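Search
Search for products, makers, stories
Go

Skistley Adds Made-to-Order Beaded Jewelry From Iller to Its Summer Collection

FOR RELEASE IN JUNE

Skistley, the handmade jewelry marketplace, will carry the full made-to-order line from Iller, a small beadwork studio run by Teresa Sowa. The line goes on sale in June and includes necklaces, anklets, eyeglass chains and a child's bracelet that can be lengthened as the wearer grows. It is the first time Iller pieces have been sold anywhere other than the studio's own counter and order book.

Every piece in the line is strung or woven after the order comes in. Customers pick a pattern, a main color, an accent color and a clasp. They can also send a short note with a wrist, ankle or neck measurement if the standard sizes do not suit them. Orders are made in the sequence they are received. Shoppers will see the current wait on the order page before they pay.

"I have been making these the same way for a long time and I did not want to change that to sell more of them," said Sowa. "Skistley asked how I work and then built the order page to match. If you want a longer chain, you write it in the box and I read it. I am the one who reads all of them."

The opening collection has 368 patterns. Most are flat geometric bands in peyote stitch or on a loom. The rest are strung designs, including a daisy chain that has been in the Iller order book longer than any other pattern and is still the one customers ask for by name. Each pattern page lists the bead size, the thread, the finished width and the weight of the piece. Patterns that do not work well in very pale or very dark color pairs are marked.

Glass seed beads for the line are supplied by Bodnár, a bead wholesaler that has worked with the studio on color matching. Bodnár will set aside stock from single dye lots for Iller so that a customer who comes back later for a matching anklet or a second necklace can get one in the same shade. When a lot runs out, the color will be taken off the order page and customers with open orders will be contacted with the closest choices.

Clasps are offered in sterling silver and in stainless steel. A magnetic clasp is available on necklaces and eyeglass chains. It is not offered on the child's bracelet, and Iller does not recommend it for anyone with a pacemaker or other medical device. The eyeglass chains come with soft loop ends that slide over most temple arms. Replacement loops can be ordered separately.

Prices and ordering

Prices are set by width and by method. Strung pieces cost the least, and loomed bands wider than 6 rows carry an added charge for the extra work. There is no added charge for a change in length unless the finished piece is longer than the largest size listed. Lettering is available on loomed bands only, with a limit of five characters. Capital letters and numerals can be worked into the pattern. Lowercase letters cannot.

A customer who wants something outside the listed patterns can send a drawing or a photo through the Skistley message page. Sowa will answer with a price or will say that the design is not one she can make. Logos, team marks and characters belonging to other companies will be declined.

Custom pieces cannot be returned for a change of mind. A piece that arrives damaged, or that does not match the measurements on the order, will be repaired or remade by the studio. Customers should keep the small card that comes in the box. It has the color numbers written on it, and the studio will ask for them if a repair is needed.

Repairs

Iller will also take repair work through Skistley for the first time. The service covers restringing, new clasps and lost beads on any Iller piece, whatever its age. Work by other makers can be sent in for restringing only. Customers fill out a repair form, print it and mail it with the piece in a padded envelope. An estimate is sent before any work is done, and pieces are mailed back unrepaired if the customer decides against it. Return postage is charged to the customer in either case.

Packing and shipping

Orders will be packed and mailed by Wastovico, which handles storage and shipping for a number of makers on the marketplace. Finished pieces go from the studio to Wastovico in batches, where each one is matched to its order number and boxed. Iller boxes are plain kraft card with a cotton pad. Gift notes can be added at checkout and are printed on a separate slip with no price shown. Up to 6 pieces can ship in one carton to a single address.

Customers who place several orders close together can ask to have them held and sent as one shipment. The request has to be made before the first piece leaves the studio. Tracking is included with every order.

The collection can be found on Skistley under maker number 3893. Stores that would like to stock ready-made Iller pieces should write to the wholesale desk. A small set of strung necklaces and anklets in standard sizes will be offered to shops, with display cards. Made-to-order work will stay with individual customers for now.
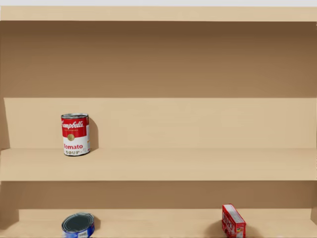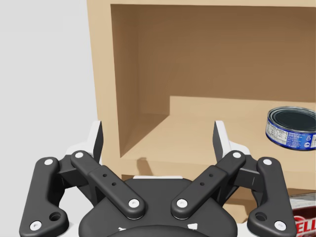

Computer-rendered views with light-toned wooden furniture.

About Iller

Iller is a beadwork studio owned by Teresa Sowa. It makes woven and strung jewelry in glass seed beads, to order and in small runs for shops.

About Skistley

Skistley is an online marketplace for handmade jewelry and accessories. Makers on the site set their own prices and approve their own product pages.

Press contact: Skistley Press Desk. Sample pieces are available on loan to editors on request. Please include the publication name, the pattern wanted and a return address.

We use cookies to remember your cart and to see how our pages are used. Accept all | Manage choices

Get new makers and restock news by email. Enter your email address. Sign up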